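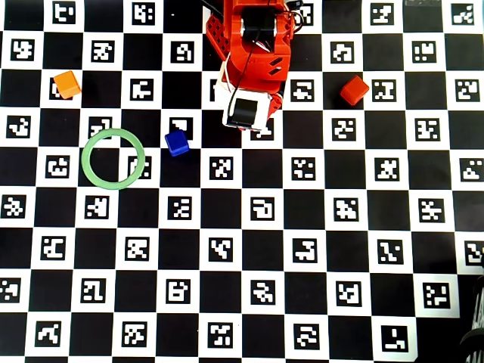
# Ticket 113 : dérive de la pince en Y, poste de démonstration portes ouvertes

**Demandeur :** Kourosh Alipour, atelier Talebi
**Suivi :** Negin Jalali, support Skultemex
**Matériel :** bras Kulta, contrôleur Hestus
**Priorité :** haute (démonstration publique vendredi à 14 h)
**État :** résolu, deux points laissés ouverts

## Description du problème

Le poste doit tourner vendredi pendant les portes ouvertes. Le visiteur choisit une couleur sur la tablette, le bras va chercher le cube correspondant sur le damier à marqueurs et le dépose à l'emplacement demandé. Les objets utilisés sont un cube orange, un rouge, un bleu et un anneau vert pâle.

Depuis le remontage du poste dans le hall, la pince descend à côté des cubes. L'écart est de 7 mm, toujours dans le même sens. Au labo, avec le même programme, les prises étaient correctes. L'anneau n'est pas détecté du tout une fois sur deux.

Déjà essayé de notre côté : redémarrage du contrôleur, retour à l'origine, remplacement du câble USB de la caméra. Aucun changement.

K. Alipour

## Journal

**Lundi, 9 h 40, N. Jalali**
Bien reçu. Merci de joindre le fichier de calibration en service et de préciser si la caméra a été démontée pendant le transport. Merci aussi de lancer `kulta-diag --repos` bras immobile, pince ouverte, et de coller la sortie.

**Lundi, 11 h 15, K. Alipour**
La caméra a été démontée puis remise sur la même potence, aux mêmes repères. Le damier a été roulé pour le transport et reposé sur la table du hall. Sortie du diagnostic :

```
axe 1 ok
axe 2 ok
axe 3 ok
axe 4 ok jeu mesuré dans la tolérance
pince ok
vision marqueurs lus : stable
calib fichier : labo_v4 âge : non vérifié
```

**Lundi, 11 h 50, N. Jalali**
Les axes sont bons, je ne touche pas à la mécanique. Le fichier `labo_v4` a été fait avant le déménagement. Même avec des repères sur la potence, l'orientation de la caméra n'est pas garantie à ce niveau de précision. Il faut refaire la calibration caméra-bras sur place :

1. Retirer tous les objets du damier.
2. Aplatir le damier et le fixer aux 4 coins avec de l'adhésif.
3. Lancer `kulta-calib --nouveau hall_v1`.
4. Laisser le bras faire ses poses sans s'appuyer sur la table.
5. Redémarrer le service vision et vérifier que `hall_v1` est bien chargé.

**Lundi, 15 h 20, K. Alipour**
Calibration faite. L'erreur annoncée est bonne, mais la pince tombe toujours à côté. Même écart, même sens.

**Lundi, 15 h 35, N. Jalali**
Vérifier la ligne `calib` dans le diagnostic. Je soupçonne que l'ancien fichier est toujours chargé.

**Lundi, 15 h 45, K. Alipour**
Confirmé, il indique encore `labo_v4`. Le profil « démo » du contrôleur Hestus force le nom du fichier, il ne prend pas le plus récent. J'ai modifié le profil et redémarré. La pince arrive maintenant au-dessus du cube bleu et le prend. Idem pour le rouge. L'orange est pris aussi, un peu de travers quand il est posé en biais.

**Mardi, 10 h 05, N. Jalali**
Pour l'orange : activer `orientation_objet = oui` dans le profil. Par défaut la pince descend sans tourner. Pour l'anneau : envoyer la capture du masque de segmentation.

**Mardi, 10 h 30, K. Alipour**
Orientation activée, les trois cubes passent. Capture envoyée. Le masque de l'anneau est troué : le damier se voit à travers la matière et le logiciel y trouve des morceaux de carrés noirs.

**Mardi, 11 h 10, N. Jalali**
C'est attendu avec un objet translucide sur ce fond. Deux possibilités : baisser le seuil de saturation pour le vert, ou remplacer l'anneau par une pièce opaque. Le seuil bas risque de produire de fausses détections si la lumière du hall change dans l'après-midi. Je conseille de le retirer de la liste proposée aux visiteurs. Il peut rester sur le tapis.

**Mardi, 11 h 25, K. Alipour**
D'accord, retiré de la tablette.

**Mercredi, 16 h 00, K. Alipour**
Essai d'endurance terminé : 100 cycles sur les trois cubes, aucune prise manquée. Vitesse laissée à la valeur du labo.

**Mercredi, 16 h 20, N. Jalali**
Je passe le ticket en résolu. Vendredi matin, relancer le diagnostic avant l'ouverture et contrôler le nom du fichier de calibration. Si quelqu'un déplace la table ou la potence, refaire les étapes 1 à 5.

## Cause retenue

Calibration caméra-bras périmée après démontage, puis nouveau fichier ignoré à cause du nom imposé dans le profil « démo ».

## Points ouverts

- Afficher un avertissement quand le fichier chargé n'est pas le plus récent (demande transmise à l'équipe Hestus).
- Trouver un anneau opaque aux mêmes dimensions. K. Alipour regarde s'il peut être imprimé à l'atelier avant la prochaine visite, en décembre.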